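Le relevé de Faren

1. Mise en station

Sofia Gkikas reçut l'ordre de mission en avril, avec la liste des repères et un bon de carburant. Il s'agissait de reprendre le nivellement de la ligne de Faren, 44 repères scellés entre la gare basse et le barrage, altitude de départ 326 mètres, altitude d'arrivée 1180. Le bureau Cideck avait obtenu le marché en annonçant un délai que personne au service technique n'avait calculé.

Elle partit avec un niveau numérique, deux mires à code-barres, un jeu de crapauds en fonte et un porte-mire, Pantelis Galanis, qui avait déjà fait la ligne avec l'opérateur précédent, Stojanović. Le carnet de Stojanović était joint au dossier. Il s'arrêtait au repère 31.

La procédure était la procédure ordinaire : portées égales à l'avant et à l'arrière, limitées à trente mètres, réduites à douze dans les lacets. Lecture arrière, lecture avant, lecture avant, lecture arrière. Chaque tronçon parcouru à l'aller et au retour, les deux dénivelées comparées le soir. Quand l'écart dépassait la tolérance, on recommençait le tronçon. Quand il ne la dépassait pas, on passait au suivant sans commentaire.

Les six premiers jours ne donnèrent lieu à aucune remarque. Galanis posait le crapaud, l'enfonçait de deux coups de talon, dressait la mire, calait la nivelle sphérique et criait « bon ». Gkikas mesurait. Ils échangeaient en moyenne un mot par station, toujours le même.

2. Le logement

Ils dormaient à Faren, dans une maison louée par Cideck au-dessus de l'ancienne scierie. Le poêle tirait mal par vent d'est. Gkikas calculait dans la cuisine après le repas, Galanis nettoyait les talons des mires avec un chiffon et un peu de pétrole.

Le septième soir, elle compara ses dénivelées à celles de Stojanović. Du repère 1 au repère 22, la concordance était de l'ordre du millimètre. À partir du repère 23, ses altitudes étaient plus basses que les siennes, de quatre millimètres, puis sept, puis onze. L'écart croissait sans à-coups. Une faute de lecture produit une marche. Un repère heurté par un engin de déneigement produit un pic. Une pente régulière renvoie à une mire mal étalonnée, à la réfraction, ou au terrain.

« Quelle mire aviez-vous ? demanda-t-elle.
— Les mêmes.
— Étalonnées quand ?
— Avant de partir. Il y tenait beaucoup. »

Elle nota la réponse en marge, avec l'heure.

Galanis plia le chiffon. Il dit que Stojanović aussi avait trouvé une pente, par rapport au relevé d'avant, celui de la maison Anitthorpe. Il avait passé trois soirées dessus, à cette table. Ensuite il avait demandé à refaire le tronçon 23 à 31, et ils l'avaient refait deux fois.

« Ce n'est pas dans le carnet.
— Il y avait un second carnet. »

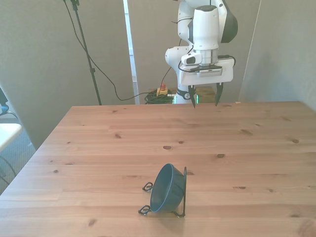 3. Le tronçon 23 à 31

Ils le refirent à l'aube, ciel couvert, vent faible, conditions dans lesquelles la réfraction est à peu près négligeable. Gkikas raccourcit les portées à dix mètres. Elle intervertit les mires à mi-parcours. L'écart avec Stojanović au repère 31 fut de dix-neuf millimètres à l'aller et de dix-neuf au retour.

Le repère 31 était scellé dans le soubassement d'un oratoire, sur la rive gauche du ravin. La chapelle n'avait pas de fissure. La route non plus. Un versant peut descendre d'un seul bloc, sur une surface située très en dessous de tout ce qu'il porte, et dans ce cas rien ne se voit depuis le versant. Il faut partir d'ailleurs et y arriver avec des chiffres.

Elle s'assit sur la marche de l'oratoire pour rédiger la fiche. Galanis resta debout près de la mire, qu'il tenait encore verticale alors que la mesure était finie.

« Où est le second carnet ?
— Il l'a envoyé à Cideck avec sa lettre.
— Quelle lettre ?
— Celle où il disait qu'il arrêtait à 31 tant qu'on ne lui aurait pas répondu. »

Elle demanda combien de temps il avait attendu. Soixante jours, dit Galanis, il les payait lui-même à la fin, la location et le reste. Il remontait chaque matin mesurer le même tronçon. Galanis l'avait accompagné les deux premières semaines, puis Cideck l'avait affecté à un autre chantier, et quelqu'un du village avait tenu la mire.

4. Calculs

Gkikas disposait donc de trois époques : Anitthorpe, Stojanović, la sienne. La première était peu sûre, les carnets d'origine ayant été détruits lors d'un déménagement. Elle lui attribua un poids faible. L'ajustement donnait malgré tout une vitesse non nulle à partir du repère 23, et une vitesse plus forte dans le second intervalle que dans le premier.

Elle recommença en fixant le repère 22, puis le repère 20, puis en laissant tout libre avec une contrainte sur la gare basse. Les valeurs changeaient au dixième. Le signe ne changeait pas.

Vers deux heures, elle appela le chef de projet et laissa un message contenant le numéro du tronçon, la valeur, l'écart type. Il rappela à huit heures. Il l'interrogea sur l'avancement. Elle répéta la valeur. Il dit que le marché portait sur l'altitude des repères et que l'interprétation relevait d'un autre lot, non attribué à ce jour. Il lui demanda de livrer les 44 altitudes.

« Elles seront fausses quand vous les recevrez, dit-elle.
— De combien ?
— Ça dépend du courrier. »

Il ne releva pas.

5. Clôture

Ils terminèrent la ligne en neuf jours. Le repère du barrage tomba à 1180 mètres et quelques décimales, sur le rocher, rive droite, où rien n'avait bougé depuis la première époque. La fermeture générale était bonne.

Dans le tableau de livraison, Gkikas ajouta une colonne pour la date et l'heure de chaque détermination, que le modèle de Cideck ne prévoyait pas. Pour les repères 23 à 31, elle ajouta une seconde colonne, en millimètres par an, et rédigea une note de quatre lignes. Elle fit trois copies. L'une alla à Cideck, une autre à la mairie de Faren, contre reçu.

Galanis chargea les mires dans leur étui. Il lui demanda si elle redescendait avec lui. Elle répondit qu'elle gardait le niveau encore une semaine, et qu'il lui fallait le nom de la personne du village.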